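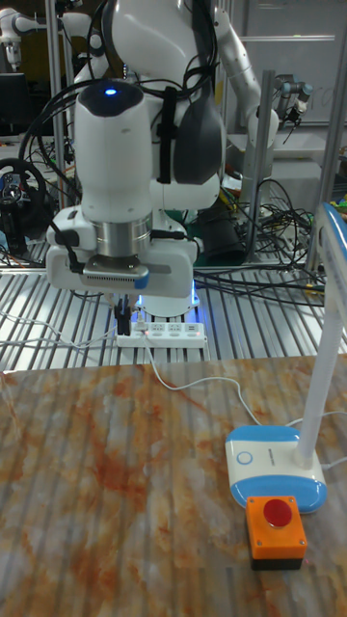 A mesa, a luminária e a saga dos fios

19 de dez. de 2025

Passei a semana inteira dizendo que ia arrumar a mesa e ontem finalmente arrumei! Quer dizer, arrumei o tampo. As gavetas ficam para março, que é quando eu costumo ter paciência para gaveta.

O tampo é aquele de estampa de mármore, creme com cinza clarinho e uns veios cor de ferrugem, que muita gente acha exagerado e eu amo. Amo desde o primeiro dia. Só que ele é brilhante, e superfície brilhante é uma tristeza: qualquer dedo aparece, qualquer luz do teto vira um risco claro refletido bem onde você está tentando ler. Já tentei de tudo para limpar. O Clellora, que uma leitora indicou nos comentários do outro post, deixou uma película esquisita (talvez eu tenha usado demais, confesso). Voltei para o pano de microfibra úmido com uma gota de detergente neutro e depois outro pano seco, no sentido dos veios. Leva dois minutos e fica ótimo.

Aí vem a luminária, branca e azul, que mora do lado direito. Ela já morou do lado esquerdo, mas sou destra e a sombra da minha mão caía em cima de tudo o que eu escrevia... demorei uma vergonha de tempo para perceber isso. Mudei de lado e a vida melhorou. O problema é que a tomada não mudou junto, e o fio branco dela atravessa o tampo na diagonal, passa pela borda de trás e vai até a régua, que fica logo depois da mesa, numa base de metal. Num tampo branco liso ele sumiria, mas no meio de tanto veio laranja parece uma minhoca passeando.

Pensei em três jeitos de resolver. O primeiro foi comprar aquelas canaletas adesivas da Gukari, que são bonitinhas, mas tenho medo de o adesivo arrancar a estampa na hora de tirar. O segundo foi passar o fio por baixo do tampo, e aí ele fica curto, fiz o teste e a luminária foi parar quase na beirada de trás, iluminando coisa nenhuma. O terceiro é contornar: descer o fio pelo lado direito, prender com dois clipes da Leiva (daqueles de pressão, sem cola) e voltar por trás até a régua. Acho que vai ser esse. Comprei os clipes, falta só a coragem de me enfiar lá atrás.

Sobre a régua: várias pessoas me perguntaram por que não deixo em cima da mesa, já que seria mais prático. Porque eu derrubo café! Simples assim. Deitada ali atrás ela fica fora do caminho da xícara e ainda assim consigo alcançar os plugues sem me ajoelhar no chão. É branca, comprida, com luzinhas vermelhas que me dizem se está ligada, e isso para mim vale ouro, porque sou do tipo que volta da esquina para conferir. Os plugues eu junto todos na ponta esquerda e deixo o resto livre para o que aparecer — carregador de celular, ventilador no verão, essas coisas.

Ah, e a lâmpada. Se a sua luminária também fica num tampo brilhante, vire a cabeça dela um pouco para fora, em direção à parede. A luz que volta da parede é bem mais gostosa do que o reflexo direto no olho. A minha lâmpada anterior era fria demais e deixava o creme do tampo com cara de consultório. Troquei por uma mais amarelada da Gralo, que me custou 59 reais, achei caro, reclamei por uma tarde inteira e agora não devolvo por nada.

Minha regra nova é não deixar papel dormir na mesa. Os papéis vão para uma caixa e a caixa vai para a prateleira, mesmo que eu não tenha lido nada do que está dentro. Vamos ver quanto dura. Da última vez durou até a primeira conta de luz.

Se alguém tiver uma ideia melhor para o fio, me conta nos comentários, de preferência antes de eu abrir o pacote dos clipes. E se alguém souber tirar mancha de caneta permanente de tampo estampado sem levar a estampa junto, também aceito, é para uma amiga.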